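January 18, 2024

Logging notes for the presenter-moves newsletter, plus where the audio side stands. Mahfuz has the shared sheet and I have the paper one, and they don't agree yet, so treat the sheet as the master until I've gone through both.

**Moves to write up**

Wendell Rosenthal is giving up the Godinho late show. The press note came in first thing and says he will carry on until a replacement is named, with no end date given. I asked for a date and got the same note back with a different greeting. He has been on that slot since it was a weekend-only show, and the note calls him "a founding voice", which he wasn't, as the first presenter was Deolinda Vilela. Leave that phrase out of our item.

Deolinda herself goes to Trusero as head of music. This one is confirmed by both sides. She starts in June, and until then the daytime playlist stays with whoever is doing it now (the note doesn't say who, and I couldn't find out). Hubert thinks she will want her own people in. That's his view and it doesn't go in the item.

Nirkden haven't replied about the breakfast rumour. Second email sent. If they stay quiet we hold it. We ran the last rumour without a reply and had to print a correction at the top of the next issue, and I'd like to avoid doing it twice.

**Item style, decided**

- Name, then the job they are leaving, then the job they are going to, in that order every time.
- Quote the leaving statement only if it says something. One sentence at most.
- No emoji from social posts. We write out the words and stop there.
- "Steps down" for presenters, "leaves" for managers. Hubert objected, as he thinks it makes presenters sound grander than they are. Kept it anyway.
- Babies and weddings only if the person mentioned it in the announcement themselves.

**Interview audio, Ilídio Sequeira**

Recorded in the small room. Three takes of the opening, and the second is the one to use. In the first he gets the name of his own programme wrong and laughs. It's a nice laugh, but it goes on too long to cut around. The third is fine until the heating comes on.

Levels were lower than I wanted. I had him at a good height on the meter while we chatted, then he dropped his voice as soon as we started, as people do. Should have stopped and reset. Brought it up afterwards and the hiss comes up with it. A light noise reduction pass takes most of it out. A heavier one makes him sound as if he's talking through a pipe, so light it is, and we live with the rest.

His best answer is the one on why he turned down Drekgate. He says they wanted him to read links from a script written the day before, and he couldn't see how to do a live programme that way. He then asked whether we would be using that bit. I told him yes unless he said otherwise by the end of the day, and he hasn't. Mahfuz to check his inbox as well as mine before it goes out, as Ilídio tends to reply to whoever wrote to him last.

Things I'd do differently:

- Ask the long question last. He was tired by the end, but he had also warmed up, and the long one came too early.
- Put the water somewhere other than on the table with the microphone.
- Write down the time on the recorder at each good answer. I did it for the first part and then forgot.

Rough cut is 3 minutes over. Mahfuz suggests losing the section on his student radio days. I'd keep part of it, the bit about taping the fader in place, and take the time out of the middle instead, where we go over the Trusero news and date ourselves badly.
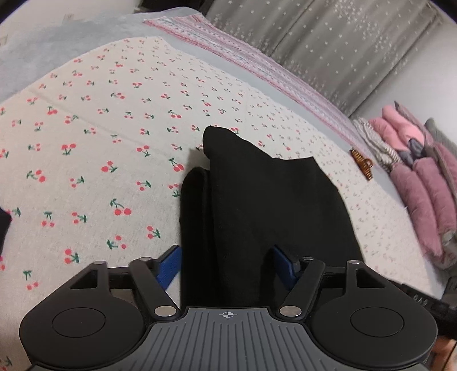 Room sound is the next thing to sort out. The small room is better than the office, but there is a slap off the wall behind the guest, which you can hear when Ilídio says anything with a hard "t" in it. Foam was discussed and would mean screwing into the wall, so that's out. Cloth is the cheap answer. Folded black fabric, doubled over so it makes a tall soft column with a bulge of more folds at the side, is the sort of shape I want to try in the corners, because a flat single layer did very little when I hung one up. Mahfuz thinks a duvet would do the same job. It may well, and I'll try both with the same clap and the same sentence read out, then compare them blind.

For the test, keep the microphone where it was for Ilídio. The tape marks are still on the table, so don't lift them.

**Mailing list**

We passed 100 subscribers on the moves newsletter. 2 of the addresses bounce each time and I have taken them off. Hubert wants to send it twice a week now. I don't think there is enough news for that outside the busy spells, and we would end up padding it with people changing slots within the same station.

**To do**

- Rosenthal item: write up, send to Hubert for a read.
- Vilela item: write up, ask Trusero for a usable portrait.
- Nirkden: chase again, by phone this time.
- Sequeira: trim the middle, put the fader story back in, check both inboxes.
- Clap test in the small room, and book it under my name so it doesn't get given away again.
- Go through the paper sheet against Mahfuz's and bin the paper one.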